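Rerndale Table, Pale Finish

From the Clason dining range
Designed by Mireille Brunet
Sold as: table only, chairs separate

Overview

The Rerndale is a table. It has a top, it has legs, and it stays where you put it. We have sold more ambitious furniture over the years, including a desk that folded into a bench and, if you weren't paying attention, folded your thumb into the bench too. The Rerndale does not fold. People kept asking us for something plain in a pale color that would seat a family and not start a conversation, and Mireille Brunet drew one over a winter at our Bernbridge workshop.

She drew a fair number of others first. One had a drawer for cutlery that could only be opened by the person who least wanted cutlery. One had rounded legs that looked very good and rolled a little. The one we make is the one she kept eating lunch at.

Color and grain

The finish is called Pale. We held a meeting to find a better name and came out with Oat, Dune, Shortbread and an argument, so it stayed Pale. It is a light blond with thin streaks of beige running through it, and no two tops have the streaks in the same places. If you are ordering two tables to push together, expect a visible join. We can try to pick a friendly pair, so leave a note with your order, but friendly is as far as we go.

Pale furniture shows some things and hides others. Crumbs from white bread vanish until you put your elbow in them. Coffee does not vanish. Flour is invisible by day and appears all at once when you switch on a lamp. Light from a window will sit on the top as a bright patch and move across it through the afternoon, and if you work at the table with a laptop you will end up moving around it too, like a cat. 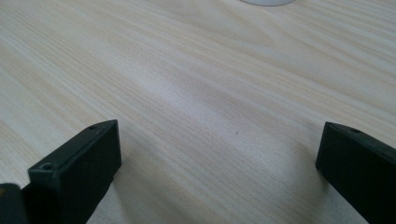
The surface has a low sheen. We tested a glossier one and found that everybody at the table could see up everybody else's nose. We also tested a dead flat one, and it kept every fingerprint it was ever given. Low sheen was the compromise and we are happy with it.

Size

One size only, seating six people who like each other or four who don't. The short end will take one adult chair with arms. Please measure your room before ordering, and then measure the door, the hallway and the bend in the stairs. The legs come off. The top does not come in half, however firmly you speak to it.

Leave enough space behind each chair for a person to get up without asking permission. We say this because the pale color makes the table look smaller in the showroom than it does at home, and we would like you to blame the showroom.

Putting it together

Four legs, two bolts to a leg, one wrench in the bag. Allow 45 minutes. Mireille can do it in much less and we have asked her to stop mentioning it.

Lay a blanket on the floor and put the top on it face down. Start every bolt by hand before you tighten any of them. Get a second person for the turning over. Do not stand the table on two legs and walk it upright – the bolts will hold but your back has no warranty from us.

Each leg has a screw foot. If the table rocks, turn the foot under the short corner until it stops. If it still rocks after that, it may be your floor, and we sell nothing for floors.

Looking after it

Wipe with a soft damp cloth and then a dry one. A drop of dish soap is fine. Scouring pads are not fine, and neither is the green side of the sponge, which is a scouring pad in disguise.

Use a mat under anything straight off the stove. Mugs and bowls from the table end of a meal can go directly on the surface, although a wet ring left overnight may leave a faint mark. Lift things when you move them. Unglazed pottery has a rough bottom, and a slow push across the table will write its own signature.

Felt pen comes off if you catch it the same day. Ballpoint pressed through a single sheet of homework is permanent, and you will be able to read the long division for years.

Bite, our clip-on cloth weight, fits the edge and comes in sets of four. It was made for outdoor tables but customers with toddlers seem to have found it.

Price and delivery

The Rerndale is 1430 with legs, bolts, wrench and delivery to a ground-floor room. Stairs are extra and depend on how many and how angry they are. Our two drivers will carry the table in, take the packaging away and decline coffee, then accept it.

We have made nearly 1000 of these now, and the current batch ships in June. Orders placed after the batch is gone go onto the next one, and we write to you before taking any money.

Returns

You can send it back within the first month if it has been kept clean and has its legs. Tables that have been sanded, painted, shortened or used as a workbench are yours to keep. We had one come back with a cribbage board carved into the corner. It was nice work, and we returned it to its owner.

Spare parts

Bolts, feet and wrenches are kept at Bernbridge and sent by regular mail. Single legs can be ordered too. Tell us which corner it's for, and if you don't know, tell us which one the dog prefers.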